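21 April 2024
Hatville, upstairs room. Notes on light and glare at the white table.

Two complaints carried over from last time: reflections on the tabletop, and heat build-up on the window side after midday. Zaid Geagea wants both settled before the Horden samples are laid out for colour matching.

Tabletop is the main problem. The surface is glossy and picks up the windows, so any reading taken flat on it is suspect. Meter at the window end gave 2,482 lux, blinds not fitted. Far end not logged – battery went.

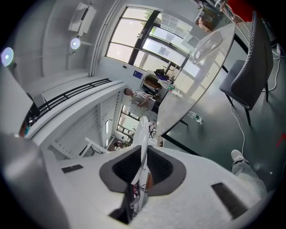
Tried matt grey card under the meter, 60 cm square. Readings steadier, spread down by almost 40 per cent. Card curls at the corners and needs weighting. Qaisi do a heavier board, price to be checked.

Lamps left on throughout. Should repeat with them off, otherwise the daylight figure is not clean.

Air conditioning: set to 21, no log kept. Put the Plekow logger on the desk by the monitor next time, away from the glass.

To do:
– replace meter battery
– mark table positions every 100 mm with tape
– ask Zaid whether the table can be turned end-on to the window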